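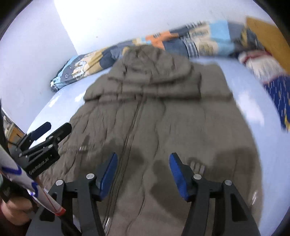

How often do you have to change the finger pads on a handheld gripper? At Jotberg they go by cycles, and the pads come off at 1,292 closes whether they look worn or not.

Visits > Workshops > Jotberg, gripper bench
Print this page | E-mail this page

I got that number in my first five minutes at Jotberg, before I'd even found somewhere to hang my coat, and I wrote it on my hand. I'd gone in March for the open afternoon, mostly hoping to see the bench where they look after the handheld grippers (the kind a person carries around the house to fold clothes and so on, so a robot can learn from it later). I run a small repair shop for camera gear and I'm a sucker for anybody else's workbench.

Felicja Makowska runs the bench. She had a gripper clamped upside down in a little vise when I came in, and she handed me a hex key before she told me her name, so we got along fine.

The job she was doing is the one they do most: pads off, linkage cleaned, pads on, check the closing. The pads are soft and they pick up everything. Jackets are the worst for lint, she says, fleece especially, and bed sheets leave a fine dust that you don't notice till the pad starts to slip on a zipper pull. She wipes them down with a damp lint-free cloth every evening and never uses alcohol on them, which she was pretty fierce about. Somebody did that once over at Sutis and the surface went shiny and hard!

The pivots get more attention than I would have guessed. Each one sits under a little round cap, and you pop the caps, brush out the fluff, put on one tiny drop of oil, wipe off nearly all of it, and put the cap back. I put on too much oil. Felicja didn't say anything, she just passed me the cloth. Too much and it creeps down to the pad, and then you've got an oily fingerprint on whatever you pick up next, and if that's a client's winter coat you hear about it.

After that comes the alignment, my favorite part. You close the jaws on a strip of ordinary printer paper and tug. It should drag evenly across the whole width. Mine pulled out crooked, so we loosened 2 screws on the left side, squeezed the jaws shut by hand, and snugged them up again a bit at a time, going back and forth. Took me three tries. She has a plastic jig from Jidbridge that does the same thing in half the time, but she makes visitors use the paper first (fair enough, I do the same with my apprentice and the shutter tester).

Then the log. I love a log. Theirs is a fat green ring binder, one page per gripper, and every pad change gets a line with the count, initials, and whatever looked odd. The one I worked on had come in at 551 with a note that just said "clicks when cold." We couldn't get it to click. Felicja wrote "no click, bench warm" and stuck it in the outgoing tray, and I'd give a lot to know how that one ends.

Teodor Laskowska took over around three to show the wrist cable swap, and I'll be shorter on this because I was standing behind a very tall man. What I caught: leave slack at the wrist, tie it loosely, then bend the wrist all the way in both directions before you trim the tie. He trimmed one too early and had to redo it in front of us, and he was a good sport about it.

Nikolaidis had sent over a box of sample pads in a slightly softer grade, and those were going around the room in a cookie tin. I liked the feel of them. Felicja thinks they'll tear on buttons. They're trying them on one gripper this spring and she promised to write and tell me the count.

Practical stuff if you're going: the entrance is on the side by the loading door, the coffee is free, and bring reading glasses if you use them, as those caps are tiny and they roll. I found one in my shoe when I got home, so Felicja, it's in the mail.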